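Bail Hearings Need More Than Ten Minutes

By Mandla Shabalala

823 shares | 104 comments

A man charged with a violent offense came before the magistrate in Rumham in November. His hearing started shortly before ten in the morning and was over before the clerk had finished her coffee. The prosecutor had the charge sheet and one page of notes. She did not have the record of an earlier case in Mahlangu, where the same man had broken the terms of his release twice. He went home that afternoon.

I have covered the Rumham court for a long time and I don't think the magistrate did anything wrong. He decided on what was put in front of him. My complaint is with how little was put in front of him.

The district handled 1,383 bail applications last year. The two courts share one set of prosecutors, and their files are still kept in separate systems. If a prosecutor in Rumham wants a record from Mahlangu, she has to phone and ask for it, and the records office there closes at four. When the list is long, the call doesn't get made.

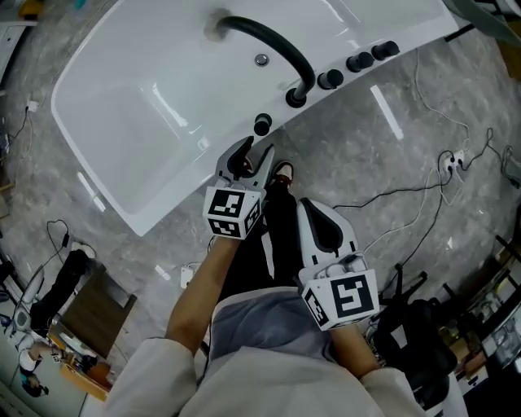
What would it take to fix this? A shared file, and a rule that no one charged with a violent crime gets a bail decision until the prosecutor confirms in writing that the file has been read.

I know the objection. People who have not been convicted should not sit in a cell because an office is slow. I agree with that, and it is why the rule should come with a limit. Give the prosecutor until the next morning. If the file still hasn't been read, the hearing goes ahead anyway and the delay goes on the public record with the name of the office responsible.

Defense lawyers I have spoken to are less opposed than I expected. One told me that a full record helps her clients as often as it hurts them. A man who has turned up for every court date in the past can prove it.

The other weak point is what happens after release. Conditions are read out, signed and put in a drawer. The Skirnholm station has 40 people reporting to it under bail terms and a single officer to check on them, and he also does the front desk. Victims are supposed to be told when the accused gets out. In the November case, the woman who made the complaint heard it from a neighbor.

A phone call to her would have cost nothing. It should be written into the release order, with a space for the time of the call and the signature of the officer who made it.

104 comments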